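Caderno da oficina - 9 de julho

Copo transparente com tampa branca de rosca, o da palhinha por dentro. Quero decidir se fica na lista de material da bancada ou se volta para a copa.
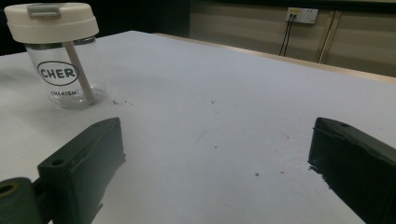

Página alterada pela última vez em 9 de julho, por Pui-shan Su

Logótipo oval na frente, CHER, e CHERISH por baixo em letra pequena. Na lista passa a chamar-se só "copo CHERISH", para não se confundir com os da Vamon. Tem uma patilha cinzenta em cima da tampa. Ficaram umas migalhas escuras no tampo - passar o pano antes de medir seja o que for.

Distâncias a usar na ficha: 20 cm do copo ao bordo da frente, 18 cm entre posições. Marcar a lápis, sem fita. 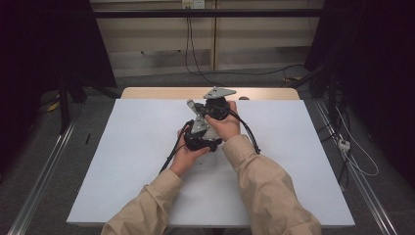 A ficha antiga da Widine pedia 8 posições e vou manter esse número até alguém da Workton responder. Falta também escrever como se pega na tampa: pela faixa do sulco ou pela aba de baixo. Eu prefiro a aba, mas a Pui-shan acha o contrário e ainda não experimentámos as duas com o mesmo copo.

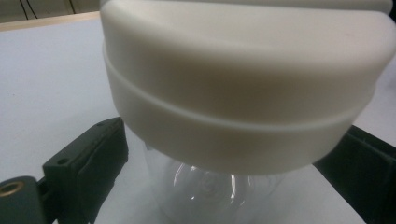
Tampa de perto, com o sulco a toda a volta.

Pendente: pesar o copo vazio, com e sem tampa. Rever a lista em outubro.

Tempo de leitura: 1 min

Entradas recentes
Tampas de rosca, medidas
Bancada Gentile: limpeza do tampo
Ficha Widine, versão antiga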